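2021年8月15日 Flendumton 抓取栈,腕部相机分支

接着昨天的活儿干。Samina Orakzai 把 Nimitz(我们那个感知节点)的球体拟合换成了带半径先验的版本,我这边负责把 Rivadeneira 规划器的预抓取位姿重新对上。先拿最简单的粉球跑,拟合圆心抖得比上周小多了,开心!

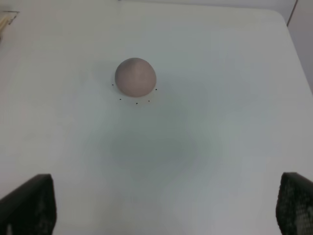 *粉球、五个小黑点,两指张开,还没靠近*

坐标变换那边查出一个老毛病:相机时间戳和关节状态差了将近10毫秒,手腕一转快,目标就往外漂。我在 tf 查询里改成按图像时间戳插值,缓冲区开到200条,先这么用着,等 Irport 那版驱动出来再看要不要拆掉(估计得到9月了)。

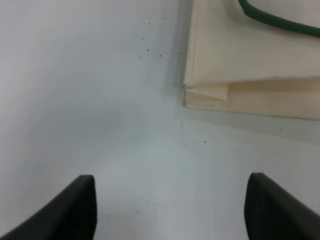 桌面分割今天折腾得最久。RANSAC 只取最大平面,一碰到立面就犯糊涂,法向量来回跳,规划器跟着一会儿报碰撞一会儿不报。我加了第二个平面,再按重力方向挑水平的那个,好多了。聚类的最小点数也得往上提,像桌上、立面上这些细碎的小黑点,每一粒都当候选物体可受不了;倒是那个米色纸袋,贴着白板,颜色又浅,边界老被并进墙里,绿绳子反而分得特别干净。最小点数暂定6,还想再调。

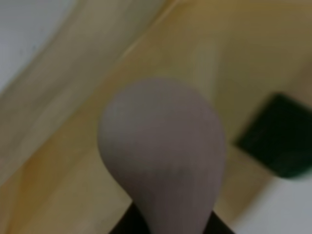 夹持状态判断我打算重写。原来的逻辑是手指宽度加电流阈值,软一点的东西就容易误判,所以想让腕部图像也投一票。麻烦在于近处的东西会占掉画面中间一大块,比如夹在两指之间的这个灰色梨形家伙,糊得连表面有没有棱纹都看不准,靠纹理特征肯定没戏,只能用轮廓和遮挡面积。背景换成浅色木面以后对比度还行,轮廓应该抠得出来。Samina 说可以试试连续4帧一致才算夹稳,我觉得延迟能接受,先写个开关放进参数文件。

没弄完的:
- 双平面的单元测试
- 插值失败时的回退,现在会直接抛异常,太粗暴了
- 把 Rivadeneira 的碰撞日志级别调低,刷屏刷得我眼花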